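Wednesday, June, edit bay 2

Sernora, reel 3. Third day on the stairwell sequence and I no longer believe in stairs.

Roxana wants the climb to feel like it goes on forever. In the current assembly it does, though for the wrong reasons. Pulled 4 shots of Castaño breathing on landings. He breathes beautifully but we get it. Kept the one where he drops the keys.

Sound: Ekrem's wind bed is fighting the dialogue below 100 Hz. Rolled it off with a gentle slope and the lines came up without touching the faders. He'll say I've killed the menace. I've left his version on the muted track under mine so he can say it with evidence.

Colour: Shahla graded the rooftop at the Lokinstead suite and it looks great there and like cold porridge on our monitor. Ran bars, our display is pulling green. Do NOT touch the grade until it's been recalibrated. (Duván, this means you.)

Tried the Pavar denoiser on the night exteriors. 400 frames took all of lunch. Faces went to candle wax at the default setting, so I backed it off to 3 and put some grain over top. Better. The neighbour's curtains still crawl in the wide - may have to live with the curtains.

Zoila sat in at 4 and asked who the man in the grey coat was. He's the brother. We cut the scene that says so last week. Put back the phone call, trimmed the head, lost the second "hello".

To do: relink the missing wild tracks, ask Roxana if the dog is staying, find the good chair. 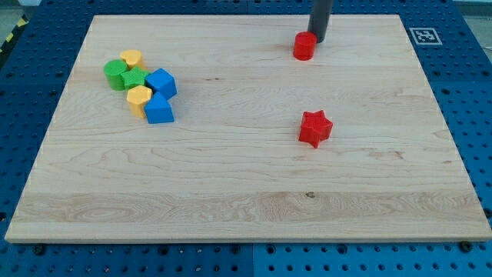

Maple-like board with toy blocks, on the blue pegboard table.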